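Subject: Re: [flasari-users] wrist cam view rolls over after reset, gripper won't close

> We updated to the March build and now every few resets the arm
> comes up with the wrist way off where it should be. Policy then
> drives it right up to whatever is nearby and sits there. Fingers
> stay open. No error in the log. Anybody else? Is it the scene
> or the controller?
>
> Using the Fivusum kitchen set, default config.

Yes, same thing on our end. Quick reply, have to run in a minute.

Not the scene I think – I swapped in the Jelínek rooms and got it there too. 83 resets overnight, 57 fine, the rest bad. Once it's bad it stays bad until the step limit at 2000, so you lose the whole episode and the log says nothing. That's the part that bugs me. A timeout with no contact flag looks just like a slow policy, and we had been scoring them that way for weeks.

My guess: wrist joint gets its start value before the limits are loaded, so it wraps. Havent proved it. Things I tried:

- fixed seed: same resets go bad every time, good for debugging
- going back to the old build: clean, 65 resets in a row
- longer settle time after reset: no change

Wrist view from one of the bad ones:

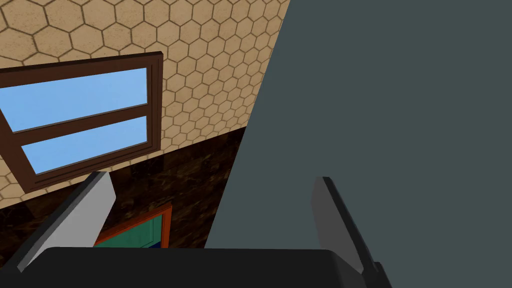

Wrist cam, bad reset. Room tilted, fingers open, big gray surface filling the right side.

For now I check the wrist angle right after reset and throw out the episode if it's off. Ugly but works. Please don't run this build on the real arm at Flonness until its sorted – same controller code, and a real wrist will hit something.

Can you send your seed list? I'll run it tonight against both builds.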